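공개 시연 준비 안내: 접시 꺼내기 작업 구성하기

콘스테드(Constead) 실습동 공개일에 쓰는 양팔 로봇 시연의 준비 절차를 정리한다. 대상은 처음 시연을 맡는 운영 담당자다. 팔의 원점 설정과 그리퍼 교정은 끝난 것으로 보고, 작업대 배치부터 다룬다. 최종 수정일은 2019년 12월 30일이며, 11월 게른사이드(Gurnside) 방문 시연 때 쓰던 절차서를 대체한다.

준비물
- 철제 접시꽂이
- 무늬 없는 둥근 접시 한 벌
- 바이니오(Vainio) 제어 프로그램이 설치된 노트북
- 관람선 표시용 바닥 테이프
- 비상정지 버튼 (운영자용, 안내자용)

1단계. 작업대 배치

접시꽂이는 작업대 오른쪽, 벽에 바짝 붙여 놓는다. 접시는 벽 쪽으로 기대어 세우고, 꺼낼 접시를 맨 앞에 둔다. 이웃한 접시끼리는 색이 달라야 한다. 관람객이 어느 접시가 움직이는지 바로 구분할 수 있고, 고정 카메라 영상에서 테두리를 확인하기도 쉽다. 왼쪽은 비워 둔다.
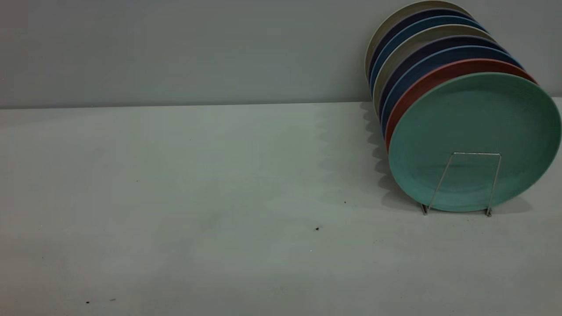 그림 1. 배치를 마친 작업대. 맨 앞이 민트색 접시다.

배치가 끝나면 고정 카메라 화면에서 다음을 확인한다.
- 맨 앞 접시의 면이 작업대의 트인 쪽을 향하는가
- 접시꽂이 앞쪽 발이 상판에 닿아 있는가
- 상판에 공구나 케이블 타이가 남아 있지 않은가

접시꽂이를 옮겼다면 저장된 위치값을 그대로 쓰지 말고 기준점을 다시 잡는다. 기준점 파일은 현장별로 따로 저장한다. 게른사이드 파일을 모스틀로(Mostlow)에서 불러오면 높이가 맞지 않는다.

2단계. 손목 카메라 확인

양쪽 손목 카메라의 영상을 켜고 팔을 접시꽂이 앞 대기 위치로 보낸다. 속도 설정은 시연용 5번 프로파일을 쓴다. 접근 거리가 짧아지면 접시가 화면을 크게 차지하고 초점이 흐려진다. 접시 표면의 선명도를 기준으로 삼지 말고, 접시 윤곽과 검은 손가락 끝의 상대 위치를 본다. 윤곽과 배경이 구분되면 다음 단계로 넘어가도 된다. 구분되지 않으면 노출을 고정값으로 바꾸고 대기 위치부터 반복한다. 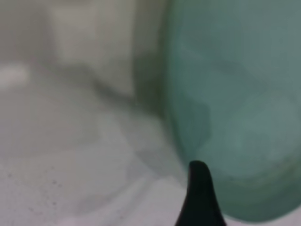 3단계. 접근 각도 맞추기

그리퍼는 접시 면에 비스듬히 접근시킨다. 정면에서 들어가면 손가락이 면을 밀어 뒤쪽 접시까지 흔들린다. 한쪽 손가락이 테두리 바깥으로, 다른 쪽이 앞면으로 오도록 손목을 돌린 뒤 천천히 전진한다. 관람용 모니터에는 손목 영상을 띄워 둔다. 멀리 선 관람객에게는 팔 전체보다 이 영상이 이해하기 쉽다.

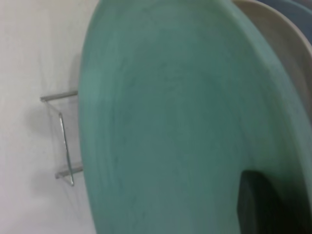 접근 중에는 접시꽂이의 철사도 함께 살핀다. 손가락이 철사에 걸리면 꽂이 전체가 끌려오므로 즉시 정지하고 후진한다. 손으로 꽂이를 붙잡아 바로잡는 것은 팔이 완전히 멈춘 뒤에만 허용한다. 알렉시 만니넨이 작성한 점검표 29번 항목에 정지 후 재개 순서가 있다.

4단계. 접시 들어 올리기

오른팔은 테두리 위쪽을 집어 수직에 가깝게 올린다. 왼팔은 손가락을 벌린 채 작업대 왼쪽 위에서 대기한다. 접시 아랫단이 꽂이의 위쪽 가로 철사를 벗어나기 전에는 옆으로 움직이지 않는다. 고정 카메라 화면에서 아랫단과 철사 사이에 틈이 보이면 한 번 멈추고, 안내자가 설명할 시간을 준다. 그다음 이동 명령을 보낸다. 접시가 기울어 보여도 테두리가 손가락 사이에서 미끄러지지 않으면 계속 진행한다.
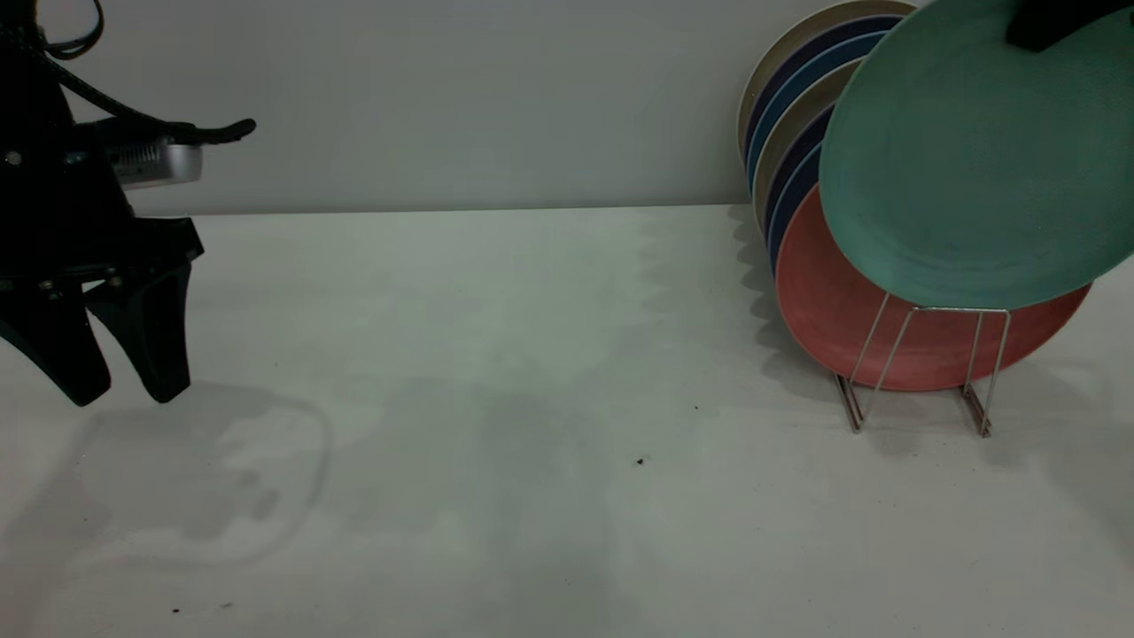 5단계. 관람객 안내

운영자는 화면과 팔을 보고, 설명은 안내자가 맡는다. 요나스 살미넨과 케인 위홍이가 교대로 안내하며, 교대는 팔이 정지한 상태에서만 한다. 관람선은 작업대 모서리에서 200cm 떨어진 곳에 테이프로 표시한다. 어린이 단체도 같은 선을 적용한다.

자주 나오는 질문에는 다음과 같이 답한다.
- 왜 천천히 움직이는가: 시연용 속도 제한이 걸려 있다.
- 다른 접시도 꺼낼 수 있는가: 맨 앞 접시부터 차례로 꺼낸다. 중간 접시를 골라 꺼내는 동작은 이번 시연에 포함하지 않는다.
- 직접 조작할 수 있는가: 공개일에는 불가하다. 별도 교육을 신청하도록 안내한다.

6단계. 종료와 기록

두 팔을 원위치로 보내고 그리퍼에 잡힌 물건이 없는지 확인한 뒤 전원을 내린다. 접시는 손으로 다시 꽂고 테두리가 깨진 것은 교체한다. 영상과 로그는 같은 폴더에 저장하고, 중단이 있었으면 시각과 단계 번호를 함께 적는다. 장비 문의는 라우리 쿠시스토, 방문 일정 문의는 214호 레이요 수오미넨에게 한다.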